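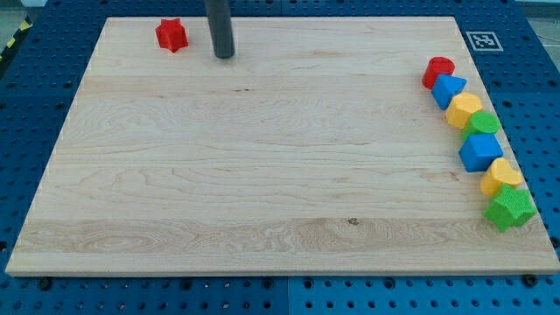 Chapter 5
When the Arm Moves In

My first real job was in the packing hall at Ullano, a toy parts plant outside Hallisbridge, and I was terrible at it! You stood at a bench, you picked pieces out of a tray, you put them where the card said, and then you did it all again. On a good shift I filled 232 trays. The woman next to me could do more than that while telling me the whole plot of a movie.

Then the company put in an arm. I figured we'd all be out by May (so did everybody else, and lunch got pretty gloomy). What happened was messier. Five of us stayed on the line, but we spent the day doing different things: clearing jams, teaching the arm new pickup points, deciding what counted as a bad part. Some people loved it. Others missed the rhythm of the old work, and I still think they had a point.

In this chapter we'll follow that hall through its first year with the arm, then compare it with the Maddocks warehouse from Chapter 4. As you read, keep a list of every task that changed hands, and note who got asked about it first.

Words to know: changeover, cycle time, retraining, task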